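Grultix Hand-Held Gripper Kit: Evaluation Report, Second Period

Prepared for the Lerano equipment fund by Modupe Osagie
Joltdale workshop, November

Purpose

The fund asked us to decide whether the Grultix kit is good enough to buy for all three Joltdale benches. The first period covered unpacking, setup and training. This report covers the first full period of recording with the kit on loan from the supplier, Lawal. The kit consists of the hand-held gripper, the camera mounted on it, a wrist strap, a cable set and the recording software.

Work completed

We recorded 679 demonstrations on soft and crumpled items. Of these, 22 were rejected by the software for lost tracking, and we deleted a further 20 ourselves after review, mostly for false starts. The rest have been labeled and copied to the project drive.

Soft items were chosen because our current arm handles them badly. Boxes and bottles were left for the next period. Kelechi Sani ran most of the sessions and wrote the task cards. Each card gives a start position, a target and a time limit. We changed the time limit once, after operators complained that folding tasks were being cut short.

Findings so far

1. Setup. A trained operator can have the kit recording well within the time Lawal quotes. Calibration has to be repeated whenever the camera is taken off its mount. The manual mentions this only in an appendix, and we lost a morning before we found it.

2. Bench space and cabling. The kit takes up more of the table than we planned for. With a red item laid out for handling, a black cable still runs down the middle of the white tabletop, and the connectors and the small blue-screened device use the space on the right. We have asked Lawal for a longer lead and a clamp so the cable can be routed along the back.
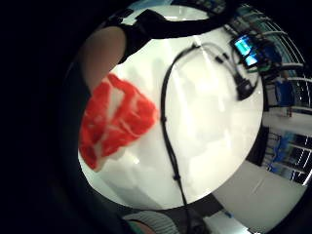
3. Camera view. The wide lens takes in the whole table and a good part of the room, including the shelving. This helps tracking. The drawback is that the operator's hand and strap can block the upper part of the view. Lawal says a lower-profile strap exists and has agreed to send two.

4. Comfort. Operators reported sore wrists in longer sessions. We now stop for a break every hour and switch operators at lunch. Complaints have dropped, but the gripper is still heavy for people with small hands.

5. Software. Export works. Renaming a session after it has been saved does not, and the workaround is to edit the log by hand. Lawal has logged the fault but has not given a date for a fix.

Problems and delays

The replacement trigger spring arrived late and one gripper was out of use while we waited. The second gripper covered the gap, so the recording target was met. We did not finish the comparison with our old teach pendant method. Kelechi has the test plan ready and needs two uninterrupted days on the arm to run it.

Spending

Spending is within the approved budget. The only unplanned item was a second storage drive. We expect to ask for cable clips and padding for the grips, both from the small parts line.

Next period

Fit the new straps and the longer lead, then repeat a short set of the soft-item tasks to see whether fewer recordings are rejected. Record the boxes and bottles. Complete the teach pendant comparison.

Decision requested

We ask the fund to extend the loan by one period and hold the purchase decision until the comparison is done. Lawal has confirmed in writing that the loan terms would stay the same.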